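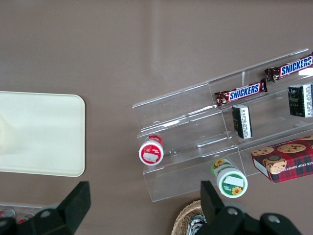

The Groltik arm over the snack stand. Tray on the left, partly out of frame.

Reading time: 2 min

1/ Mon 25 June. Spent the day at Tedton watching the Groltik snack picker, the one the sales deck calls "ready for unattended use." I have some doubts about the word unattended.

2/ The short version: during the morning run the grip force setting went back to its default after a restart. No alarm, no message on the panel. The arm kept taking orders as if all was well.

3/ The default is tuned for boxed goods. Fine for shortbread. Less fine for anything soft, and the order list has plenty of soft things on it.

4/ Bindu Arumugam spotted it because she reads logs for fun. The event was on line 1009, filed under "info." A safety limit resets itself and the software thinks that's info.
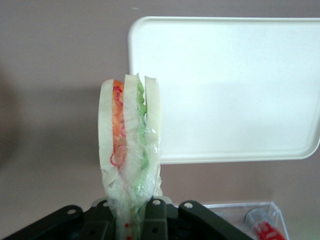
Sandwich in the jaws. Bread, filling, plastic wrap, and not much else to push back.

5/ Groltik's answer was that a sandwich "can't be injured." Sure. Fingers can, and people restock that stand by hand. Same jaws, same setting.

6/ I asked what stops the arm if someone reaches in. Answer: the speed limit. I asked if the speed limit is saved in the same file as the grip force. Long pause on the call – then "we'll confirm."

7/ Keerthana Gowda ran the restart again after lunch. Same result. She did it 2 times so they couldn't call it a one-off. They called it "rare" anyway.

8/ They quote 700 clean picks in the acceptance test. I read the test plan. It has no restart in it. You can do 100 more of those and learn nothing new about this fault.

9/ What I'd want before anyone signs: limits that survive a power cut, a hard stop that doesn't go through the same software, and a loud refusal to move if the settings don't match.

10/ A patch is promised for November. Until then Tedton is leaving the arm off whenever the stand is being filled. I'll believe the patch when Bindu has read the log.

We use cookies to improve your experience. Accept all | Manage settings

Comments (3)

Esmaeil Mahmoudi
Had the same thing with a Devadiga unit, settings gone after a brownout. Support told us to tape a note to the power switch.

Bhavana Lobo
Bit harsh? Every machine has a default. The operator should check it after a restart.

Deepika Iyer
@Bhavana check it where? Post 2 says the panel showed nothing.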